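Grandis Trust
Playground Inclusion Grant: second progress report
Project: Cudusside Playtimes
Date of report: Nov 21, 2023

1. Purpose of this report

This report covers the second reporting period of the grant. It sets out what has been delivered against the agreed work plan, what has been spent, where the work is behind, and what we ask the Trust to approve. It should be read with the first report, which described the baseline survey and the choice of schools.

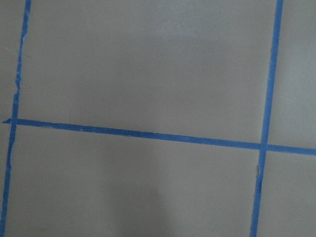
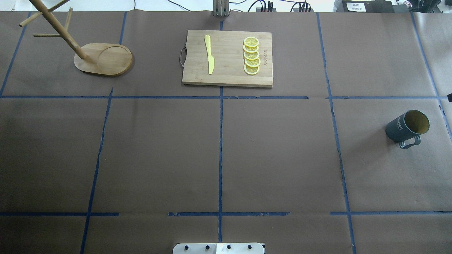
Blue tape on the work surface in both views.

2. Summary of position

The project is running in 2 primary schools, Cudusside and Putier. Playtime sessions started on schedule at Cudusside and three weeks late at Putier, where the yard was closed for drainage repairs. The pupil survey has been completed at both schools. Staff training is complete at Cudusside and half complete at Putier. Spending is within budget under every heading except printing.

There are 616 pupils on roll across the two schools. Of these, 283 are in the year groups covered by the grant. All figures below refer to that smaller group unless stated otherwise.

3. Work completed

3.1 Pupil survey

Pupils were asked who they had played with at the last lunch break, whether they had wanted to join a game and had not done so, and whether there was an adult or older pupil they could go to. The questions were read aloud to the younger classes. Answers were collected on paper and entered by the project office.

We changed the wording of the second question after a trial with one class. The first version asked whether the child had been "left out", and several pupils took this to mean being out in a game of tag. The revised version asks whether they had wanted to join in and could not. Results from the trial class have been kept separate and are not included in the totals.

The survey does not ask pupils to name anyone who has been unkind to them. This was agreed with both head teachers before the work began. Any concern raised in passing was handed to the school under its own safeguarding procedure, and the project holds no record of it.

3.2 Playtime leaders

Older pupils were invited to train as playtime leaders. Each leader attends four short sessions covering how to start a game, how to bring another child into a game already under way, what to do when an argument starts, and when to fetch an adult. Leaders work in pairs and are on duty for no more than one lunch break in a week.

At Cudusside the full course has been delivered. At Putier the first two sessions have been held. The remaining sessions are booked for later in November, subject to the hall being free.

The session on arguments took longer than planned in both schools. The course notes allowed thirty minutes and the trainers needed nearer to an hour. We have split it in two for the next intake, with the second half given over to practice in small groups.

3.3 Quiet area

The work plan called for one quiet area in each school yard, with seating and some shelter from the wind. The Cudusside area is in use. It stands against the south wall, away from the ball court, and can be seen from both of the usual staff positions. The Putier area has been marked out but not built. The site first chosen proved to be over an inspection cover, and the school has offered a second site beside the library door.

The second site is smaller. It will take two benches where three were planned. We consider this acceptable — the Cudusside benches have seldom all been full — but it is a change to the specification and is listed under section 7.

3.4 Staff training

The training for lunchtime staff was supplied by Chaiyaporn, the provider named in the grant application. It consists of one half-day on observing play and one half-day on stepping in and stepping back. Attendance at Cudusside was complete. At Putier four members of staff work at lunchtime only and could not attend outside those hours. The provider has agreed to repeat the first half-day as three shorter sessions at no added charge.

4. Early findings

It is too soon to report on outcomes. The follow-up survey is due in the spring and will use the same questions as the baseline. The following points come from session logs and should be treated as observations only.

Pupils use the quiet area for more purposes than we expected. Some go there to wait for a playtime leader. Others read, draw or talk, and do not want to be invited into a game. Leaders have been told to ask once and to accept the answer.

Wet playtimes are a gap in the plan. When pupils stay indoors the leaders have no set role, and the logs for those days are mostly blank. Cudusside has tried placing one pair of leaders in each of the lower classrooms with a box of board games. The class teachers wish to carry on with this.

Younger pupils do not always know who the leaders are. Armbands were issued at the start but they slip off over coats. Both schools have asked for tabards.

5. Finance

Staff costs and training costs are in line with the profile submitted with the application. Seating for Cudusside was bought under quotation and came in slightly below the sum allowed. The seating budget for Putier is unspent and will be drawn down when the second site is confirmed.

Printing is overspent. The survey had to be reprinted after the change of wording described in 3.1, and the leaders' handbook ran to more pages than costed. The overspend can be met from the travel heading, where both schools have hosted meetings in turn and few journeys have been claimed.

A full statement is attached as Annex A.

6. Risks

Delay at Putier. The drainage contractor has finished, but the surface near the library door has yet to be inspected. If the inspection is late the benches will not be in place before the end of term. Leader duties can go ahead without them.

Loss of trained leaders. All current leaders move on to secondary school in the summer. A second intake from the year below is planned so that the two groups overlap for half a term.

Low return of consent forms. Returns at Putier were slow at first. The school office now sends the form with the lunch menu and returns have improved.

7. Approvals requested

We ask the Trust to approve:

a change in the Putier specification from three benches to two;

a transfer of 1,000 pounds from travel to printing and materials, to cover the overspend and the purchase of tabards;

the addition of wet playtime duties to the leader role, with no change in cost.

8. Next period

Leader training at Putier will be completed first, followed by the repeat staff sessions. The Putier quiet area will be built once the surface has been passed. Recruitment of the second leader intake will open at Cudusside in the new year and at Putier after the half-term break. The follow-up survey forms will be checked against the baseline wording before they go to print.

The third report will include the follow-up results from Cudusside. Results from Putier may have to be sent separately, depending on the date on which its quiet area opens.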